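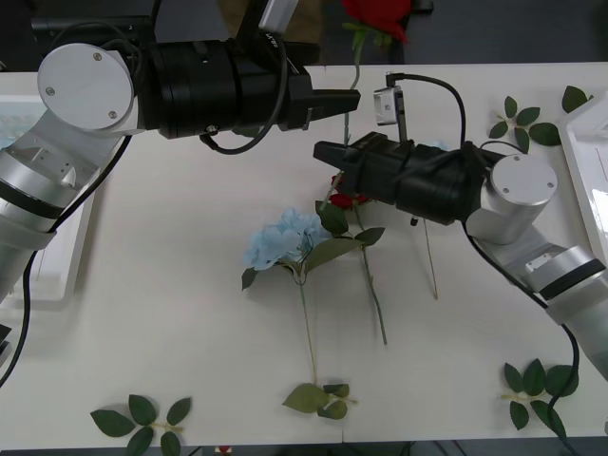 Pindanside Floral Art Club – Visits and Outings

Our December 2023 outing was to the Vakora open day. Dragica Georgiou drove the minibus and we were there by morning tea.

The artificial flowers were what most of us had come for. The roses have long green stems, and the small red bud has its leaves clustered just beneath the bloom, where they will hide tape nicely. The pale blue hydrangea is made of many small petals on a thin stem, so I would wire it before using it in a tall vase.

Mitsuko Hattori asked about bulk orders. The minimum is 46 stems, and colours can be mixed. She has the order form – please see her before the March meeting.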